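Shrinkage notes, cotton towelling, continued

Still on the Skukham cloth. I said last time I would give the supplier's claim a fair hearing, and I have tried, but the more I read their sheet the less it tells me. "Pre-shrunk" is on the first line. Pre-shrunk by how much, at what heat, and measured by whom? No figure given. Declan Flanagan rang them and was told it was "as good as any hotel towel", and I don't know what I am meant to do with that.

The Alamura cloth at least comes with a number: 2 per cent in length after a wash at 60. I don't believe it, but it is something I can try to knock down. Two per cent is what people print when they would like the question to go away. Terry loops pull in on themselves in a way flat cotton does not, and I would want to know whether they measured with the hem on or cut it off first. The hem is where ours always go wrong. It stays put while the middle draws up, and you get that wavy edge that no amount of smoothing will flatten.

Marked up with laundry pen and a steel rule, three pairs of marks each way, well in from the edges. Declan wants to use thread markers instead. Fine, but thread shrinks too, and then we are measuring the thread. 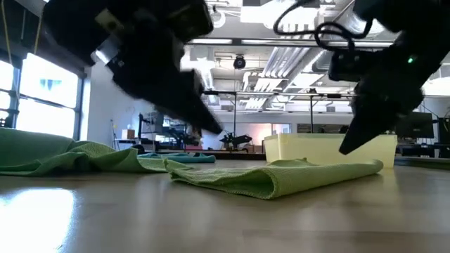
Bench room, Ovitz building
6/30/18

First wash done on both cloths. Left them flat overnight before measuring, as the old method says, though I have never seen a good reason for overnight over four hours. Will try four hours on a later lot and see if it makes any odds. My guess is it won't.

Alamura: length down by more than they claim, width hardly moved. Not writing a percentage yet as one wash proves nothing and I know what happens to numbers once they are in this book. They get quoted.

Skukham: length and width both down, and the corners no longer square. I checked the rule against the other rule in case I was being unfair. I was not being unfair.

Doubts about my own method, so that I am not only rude about other people's:

The machine says 60 and I have no proof that it gets there. The dial is worn and the thermometer strip from last time was unreadable. Need new strips before the next wash.

Softener. Someone had left some in the drawer. I wiped it out but there may have been a trace. Ó Riain's old notes insist that softener makes terry measure longer because the loops lie down. He gives no figures for this either. Would like to test it properly one day.

Tension. If I pull the cloth even slightly when laying it out I can make the answer whatever I please. Declan measured the same piece after me and got a longer length. One of us is tugging. We have agreed to lay it down, pat it once and leave it alone.

Also found a draft from March in the back of the folder, lot 101, where the "before" lengths were taken off the packet label. Have put a line through the whole page. Please don't copy anything from it.

Next: second wash, same load, no softener, new strips. Ask Skukham again for the test sheet, in writing this time.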